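入れもののはなし 箱とびんと缶と、あながあいた袋について

いま、まわりを見てください。入れものがいくつも目に入るはずです。筆箱、ランドセル、コップ、ごみ箱、引き出し。家だって、人間を入れておく大きな入れものだと言えなくもありません。おふろにいたっては、お湯を入れておく入れものに、人間が自分から入っていきます。

これだけたくさんあるのに、入れものはあまりほめられません。プレゼントをもらって、まず箱をほめる人はめずらしいでしょう。ケーキの箱などは、三十秒ほど大事にされたあと、つぶされてしまいます。みんなが見ているのは中身のほうです。

けれども入れものの形には、たいていわけがあります。なぜ缶は丸いのか。なぜ牛乳パックは四角いのか。なぜバケツは上のほうが広いのか。このページでは、ふだん見むきもされない入れものたちのことを、ゆっくり見ていきます。おやつを食べながら読んでもかまいません。そのおやつも、おそらく何かに入っています。

はじまりは手のひら

いちばん古い入れものは何でしょう。こたえを書いた紙は残っていませんが、たぶん手のひらです。両手を合わせておわんの形にすれば、水をすくえます。いつでも持っているし、なくす心配もあまりありません。

ただし、こまったところもあります。まず、もれます。指のあいだをどんなにぴったり閉じても、水はすきまを見つけるのが得意です。それに、両手で水を持っているときは、ほかのことが何もできません。鼻がかゆくなったらおしまいです。

そこで昔の人は、まわりにあるものを使いはじめました。大きな葉っぱ、貝がら、木の実のから、動物の皮。ひょうたんは、中をくりぬいてかわかせば、そのまま水入れになります。植物のほうは、べつに人間の水筒になるつもりで育ったわけではないでしょうが、とてもよくできています。くびれのところにひもを結べば、こしにぶら下げることもできます。

つぎに、かごがあらわれます。つるや草や細い竹を編んだものです。かごは軽くて、じょうぶで、木の実を集めるのにぴったりでした。ただ、水は入れられません。入れることはできますが、すぐに出ていきます。

ねん土を焼いてつくる土器は、水にも火にも強い入れものでした。これで人は、食べものをにることができるようになりました。かたくて食べられなかったものがやわらかくなり、にがい木の実も、にて水にさらせば食べられるようになります。土器の弱点は、重いことと、落とすとわれることです。何千年も前の土器がたくさん見つかりますが、その多くは、かけらです。昔の人も、けっこう落としていたのかもしれません。

モンステッドの町に、入れものばかりを集めた小さな資料館があります。棚には600点以上の入れものがならんでいて、そのうち番号101の札がついているのは、口のかけた茶色いつぼです。何に使われたのかは、はっきりわかっていません。札には「つぼ」と書いてあります。まちがってはいないけれど、もう少しがんばってほしい札です。

丸は、とくをする

さて、形の話に入りましょう。

長さの同じひもを二本用意してください。一本で丸をつくり、もう一本で真四角をつくります。中の広さは、どちらが大きいでしょうか。

こたえは丸です。同じ長さのひもでかこむなら、丸がいちばん広くなります。細長い四角にすると、どんどんせまくなって、しまいにはひもが二本ならんでいるだけになります。これではビー玉も入りません。

入れものでも同じようなことが起こります。高さが同じなら、丸いつつは、四角いつつより少ない材料で同じ量を入れられます。缶づめの会社にとって、これは大きなことです。缶ひとつで使う金属がほんの少しへるだけでも、山ほどつくれば、へった分も山ほどになります。

丸には、もうひとついいところがあります。中から押されたときに、強いのです。

炭酸のジュースをふって開けたことのある人は、中で何が起きているか、服で学んだことでしょう。あの飲みものは、いつも中から入れものを外へ押しています。もし缶が四角だったら、平らな面が押されてふくらみ、角のところにむりな力が集まります。丸なら角がないので、力はぐるりと全体に分かれます。風船をふくらませると丸っこくなるのも、これとよく似ています。

飲み終わった缶があったら、底を見てください。内がわにへこんでいますね。外から見るとへこみですが、中のジュースから見れば、こちらにもりあがったドームです。アーチの形をした石の橋は、上から重いものがのってもくずれにくい。缶の底も、同じように中からの力にたえています。

もしここが平らだったらどうなるでしょう。うすい金属は押されて外へふくらみ、底がぷくっと出てしまいます。底の丸い缶はテーブルに立ちません。ころがって、ゆかに落ちて、それから開けられます。その先は考えないことにしましょう。

それでも四角がいい

では、入れものは全部丸くすればいいのかというと、そうはいきません。丸いものをならべると、あいだにすきまができます。

おさらを何枚か、ぴったりくっつけてテーブルにならべてみるとわかります。どんなにじょうずにならべても、おさらとおさらのあいだに、三角のような、星のような、使い道のない場所が残ります。冷蔵庫の中で丸いびんがふえてくると、この使い道のない場所もふえていきます。

四角なら、すきまができません。牛乳パックは横にも前後にもぴったりならびます。牛乳には炭酸のように外へ押す力がないので、丸くしなくても、はれつする心配がないのです。そのかわり、飲むまで冷やしておかなければなりません。冷蔵庫の中も、お店の棚も、トラックの荷台も、冷たい場所は電気やお金がかかります。すきまを冷やすのは、空気にごちそうしているようなものです。

四角い箱は、つみかさねるのも得意です。引っこしのとき、もしも箱が全部ボールの形だったらと想像してみてください。トラックがとびらを開けたとたん、家のものがすべて坂をころがっていきます。

ならべてすきまのできない形は、ほかにもあります。三角形と、六角形です。ミツバチの巣は六角形の小部屋がびっしりならんでいます。六角形は四角形よりも丸に近いので、少ない材料で広い部屋をつくれて、しかもすきまがありません。それなら人間の箱も六角形にしたらよさそうですが、四角い部屋に六角形の箱をおくと、かべぎわにあまりが出ます。ハチは巣全体を六角形でうめればすむけれど、人間は、もう四角い部屋をたくさんつくってしまいました。

バケツはなぜ上が広い

バケツを横から見ると、下が細くて上が広くなっています。紙コップも、植木ばちもそうです。下まで同じ太さにしたほうが、たくさん入るのに。

わけは、使っていないときを考えるとわかります。からっぽのバケツは、重ねられます。上が広くて下が細ければ、ひとつめの中に二つめがすっぽり入り、そこへ三つめが入ります。まっすぐなつつだと、こうはいきません。同じ大きさのつつの中に、同じ大きさのつつは入らないからです。からっぽのつつを運ぶトラックは、ほとんど空気を運ぶことになります。

もうひとつのわけは、つくるときにあります。プラスチックのバケツは、とかした材料を型に流しこみ、かたまってから抜いてつくります。プリンのカップを思い出してください。上が広いから、ひっくり返すと、つるんと出てきます。もしカップの底のほうが広かったら、プリンは中でふんばって出てきません。スプーンで食べるしかないでしょう。まあ、それでも味は同じですが。

バケツのふちも見てみましょう。くるりと外がわに折り返したり、あつくしたりしてあります。うすい板は、へりのところがいちばん、ぐにゃりと曲がりやすいのです。紙を一枚、はしを持って横にのばすと、へなっとたれますが、たてに折り目をつけてやると、しゃんとします。ふちを折り返すのは、この折り目と同じはたらきです。手が切れないようにするのにも役だちます。

重ねるのに向いたバケツにも、やっかいなことがあります。ぴったり重なりすぎて、抜けなくなるのです。下のバケツとのあいだに空気が入っていかないので、引っぱってもなかなかはなれません。よくできたバケツには、とちゅうで止まるように小さな出っぱりや段がついています。家に抜けないバケツがあったら、それは出っぱりのことを忘れた人がつくったのか、だれかがその上にすわったのか、どちらかだと思われます。

かさは倍でも、重さは倍ではすまない

大きな入れものは、小さな入れものをそのまま大きくすればできるでしょうか。これが、なかなかそうはいきません。

サイコロの形の箱を考えます。たて、よこ、高さをそれぞれ2倍にしてみましょう。中身はどれだけ入るようになるでしょう。二倍ではありません。たてに二つ、よこに二つ、上にも二つならぶので、全部で八倍です。つみ木で試すとすぐにわかります。つみ木がたりない家では、角ざとうでもできます。食べてしまうと、計算が合わなくなります。

いっぽう、箱の外がわの面の広さは四倍にしかなりません。使う板は四倍で、中身は八倍。大きい箱のほうが、とくに見えます。たしかに、とくなのです。けれども底の板にとっては、ひどい話です。底の広さは四倍なのに、のっかる重さは八倍になるのですから。同じあつさの板でつくったら、底が抜けるかもしれません。

だから大きな入れものは、板をあつくしたり、すじのような出っぱりをつけたり、もっと強い材料に変えたりします。お菓子の箱は紙でできていても、お菓子の箱を家ほどの大きさにしたら、もう紙ではむりです。

金属が出てくるのは、こういうところです。金属の板は、うすくても強く、ぶつけても土器のようにこなごなにはなりません。へこむことはあります。工場や倉庫で使う大きな金属の箱には、上が大きく開いたままのものがあります。ふたをいちいち開け閉めしなくていいので、出し入れが早くすみます。

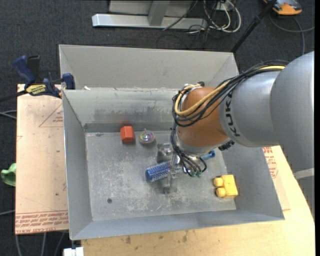

ふたをする、しない

上が開いた入れものは便利ですが、いいことばかりではありません。ほこりが入ります。虫も入ります。外におけば、雨も入ります。おやつの入れものなら、きょうだいの手も入ります。

そこで、ふたの出番です。

ふたにはいろいろなやり方があります。のせるだけのふた、はめるふた、ねじるふた、ちょうつがいで開くふた。お茶の葉を入れる筒には、ふたが二重になっているものもあります。外のふたを取ると、中にもうひとつふたがある。お茶の葉は空気やしめり気がきらいなので、念には念を入れているわけです。急いでいるときには、念を入れすぎだと感じるかもしれません。

ねじるふたは、坂道をぐるぐるまいたものだと考えるとよくわかります。急ながけをまっすぐのぼるのはたいへんでも、ゆるい坂道をぐるぐる回っていけば、小さな力でのぼれます。ねじのふたも、小さな力で回していくと、最後はとても強く押しつけられます。おかげで中身がもれません。そのかわり、ジャムのびんのように、だれにも開けられないほどきつくなることもあります。

そんなときは、大人にたのんで、ふたのところにお湯をかけてもらいましょう。金属のふたは、あたたまるとほんの少しふくらみます。ガラスもふくらみますが、金属ほどではありません。それで、すきまができてゆるむのです。お湯はあついので、かならず大人といっしょにやってください。ジャムのためにやけどをするのは、わりに合いません。

道路で見かける、あの丸い鉄のふた。マンホールのふたも、丸いわけがよく話題になります。四角いふただと、ななめに向けたとき、あなの中に落ちてしまうことがあります。四角は、辺の長さよりも、角から角までのほうが長いからです。丸はどの向きではかっても幅が同じなので、あなのふちよりほんの少し大きくしておけば、どう向けても落ちません。

折り紙で正方形を切りぬき、切りぬいたほうをななめに立てて、あなに通してみてください。すっと通ります。次に丸でやってみると、通りません。少し大きめの丸でやるのがこつです。同じ大きさだと、通ったような通らないような、もやもやした気持ちになります。

缶づめと、おくれてきた缶切り

入れものの歴史で、とびきりまぬけに見えるのが、缶づめの話です。

食べものをびんや缶に入れて、しっかり閉じ、熱を加える。すると長いあいだくさりません。中にいた目に見えない小さな生きものが熱で死んで、外からも新しく入ってこられないためです。船で長い旅をする人や、遠くへ行く兵隊にとって、これはすばらしい発明でした。

ところが、缶切りが生まれたのは、缶づめができてから何十年もあとのことです。

ではそのあいだ、どうやって食べていたのでしょう。のみと、かなづちで開けていました。はじめのころの缶はとてもあつい鉄の板でできていて、ちょっとした大工仕事だったのです。おなかがすいてから夕ごはんまでが、ずいぶん長かったことでしょう。

笑ってしまいますが、これにはわけがあります。缶の板があつくて重いうちは、手で回すような道具ではとても切れません。板をうすくつくれるようになって、やっと缶切りが役に立つようになりました。そして今では、ふたについた輪を引っぱるだけで開く缶がたくさんあります。缶切りの使い方を知らない子がいると、大人は大げさにおどろきます。のみとかなづちで開けられるかどうか、聞き返してみるのもいいでしょう。

今の缶の内がわには、うすいまくがつけてあるものが多くあります。食べものにはトマトのようにすっぱいものがあって、金属にじかにふれていると、金属を少しずつとかしてしまいます。まくがあいだに立って、けんかにならないようにしているのです。

波うつ紙

箱といえば、だんボールの箱です。紙でできているのに、本をぎっしりつめても、なかなかつぶれません。

切り口をのぞいてみましょう。平らな紙と紙のあいだに、波の形をした紙がはさまっています。波のひとつひとつは、小さな山、つまりアーチです。たくさんのアーチがならんで、上の紙を支えています。それでいて中はほとんど空気なので、とても軽い。さきほど、空気を運ぶのはむだだと書きましたが、だんボールの空気は、ちゃんとはたらいています。

試しに、画用紙を二さつの本のあいだに橋のようにわたしてみてください。消しゴムをのせると、たいていすぐにしずみます。こんどは画用紙を、じゃばらに細かく折ってわたします。すると消しゴムどころか、筆箱までのせられることがあります。同じ紙なのに、折っただけで性格が変わったみたいです。

だんボールには向きもあります。波のすじがたてに立っているときは、上からの重さに強い。横にねていると、弱くなります。ふつうの箱は、すじがたてになるようにつくってあるので、箱を横だおしにしてつみかさねると、がんばりがききません。箱に「この面を上に」と書いてあったら、中身だけでなく、箱のほうの都合もあるのかもしれません。

それから、水には弱いです。これはもう、紙ですから、しかたがありません。

先がとがったつぼ

ずっと昔、地中海のまわりでは、ブドウ酒や油を船で運ぶのに、アンフォラという細長いつぼが使われていました。持ち手が2つついていて、多くのものは底がとがっています。

底がとがっていたら、立ちません。テーブルにおいたら、とたんにたおれます。はじめて見た人は、つくった人がうっかりしたのだと思うでしょう。

けれどもアンフォラは、テーブルにおくためのものではありませんでした。船の底に、おたがいに寄りかからせるようにしてつみこむのです。とがった先を、下の段のつぼの肩のあいだにさしこめば、船がゆれてもがたつきにくい。砂地なら、先をちょっとうめれば立ちます。中身をそそぐときには、先のところが三つめの持ち手になります。

へんな形だと思ったら、それがどこで使われたかを考えてみる。入れもののなぞは、これでとけることがよくあります。とけないこともあります。モンステッドの101番のように。

港の町ストストローでは、海の近くの公園に、木のたるが花だんがわりにおかれています。たるは、まん中がふくらんでいますね。あのふくらみのおかげで、横にたおしてころがすと、地面にふれるところが少なく、くるりと向きを変えられます。重いたるを、ひとりで運べるわけです。フォークリフトのない時代には、大助かりでした。

ふくらみには、ほかにも役目があります。たるは、細長い板をならべて、外から輪っかでしめてつくります。輪っかを細いはしのほうからまん中へたたいて進めると、だんだんきつくなって、板と板のすきまがなくなります。のりでくっつけなくても、もれないのです。花だんになったたるは、もうもれてもかまわないので、のんびりしたものです。

やわらかい入れもの

かたい入れものばかりほめてきましたが、やわらかいものも忘れてはいけません。

ふろしきは、ただの四角い布です。使わないときは、たたんでポケットに入ります。それが、すいかもつつめるし、びんもつつめるし、べんとう箱もつつめます。入れもののほうが、中身に合わせて形を変えてくれるのです。箱はそんなことをしてくれません。箱に入らないものは、箱に入らないだけです。

ビニールの袋は、軽くて水を通しません。でも、あながひとつあくと、とたんにたよりなくなります。あなのはしに力が集まって、そこからびりびりとさけていくからです。お菓子の袋に小さな切れこみがついているのは、これをうまく使ったものです。あの切れこみがないと、どんなに引っぱっても開かず、やっと開いたときには、ポテトチップスが部屋じゅうに飛びちります。

たまごのからも、鳥がつくった入れものです。かたくて、中を守っていて、それでいて空気は通します。からには目に見えないほど小さなあながたくさんあり、中のひなは、そのあなを通して息をすることができます。そしてひなは、時が来ると、中から自分で開けます。缶切りより、ずっと前からある仕組みです。

やってみよう 紙の入れものくらべ

ここまで読んで、少し手を動かしたくなった人のための実験です。ひまな午後3時ごろに、という書き方をすると数字がふえるので、ひまなときに、とだけ書いておきます。

用意するもの
同じ大きさの画用紙を二まい、セロハンテープ、かわいたお米か小さなマカロニ、おぼん。

やり方
一まい目の画用紙をくるりとまいて、丸いつつにします。はしとはしは重ねないで、つき合わせてテープでとめます。
二まい目は、同じ辺が上に来るようにして四つに折り、四角いつつにします。こちらも、はしはつき合わせてとめます。
おぼんの上に二つを立てます。
丸いつつに、口のところまでお米を入れます。
つつをそっと持ちあげると、お米がおぼんに広がります。それを集めて、四角いつつに入れてみましょう。

四角いつつは、全部のお米が入るより先に、いっぱいになるはずです。ひもの話でくらべた、丸のほうが広いというのが、目で見てわかります。お米を入れると、四角いつつの面がぷっくりふくらんでくるのにも気がつくかもしれません。四角が、丸になりたがっているようにも見えます。

おぼんを用意しないでやると、お米はゆかに広がります。そのあと、お米はどんなすきまにも入るということも、くわしく学べます。

ことばのメモ

アーチ 弓なりに曲がった形。上からの重さを横のほうへにがすので、橋や門に使われる。
アンフォラ 持ち手が2つある、昔のつぼ。ひとりでは立てないものが多い。
ちょうつがい とびらやふたを、つないだまま開け閉めできるようにする部品。漢字では「蝶番」。広げたところがチョウのはねに似ている。
土器 ねん土を形にして焼いたもの。われる。
ふち 入れものの口のまわりのところ。コップなら、くちびるがふれるところ。

もっと調べたい人へ

台所の棚は、入れものを調べるのにとてもよい場所です。同じものでも、会社によって形がちがうことがあります。しょうゆのびんをくらべて、持つところがくびれているもの、まっすぐなもの、角ばったものをさがしてみてください。注ぐ口の形もいっしょに見て、どれがたれにくそうか、予想を書いておくとおもしろいです。

調べたあとは、もとの棚にもどしておきましょう。ふたも、合うふたをのせてください。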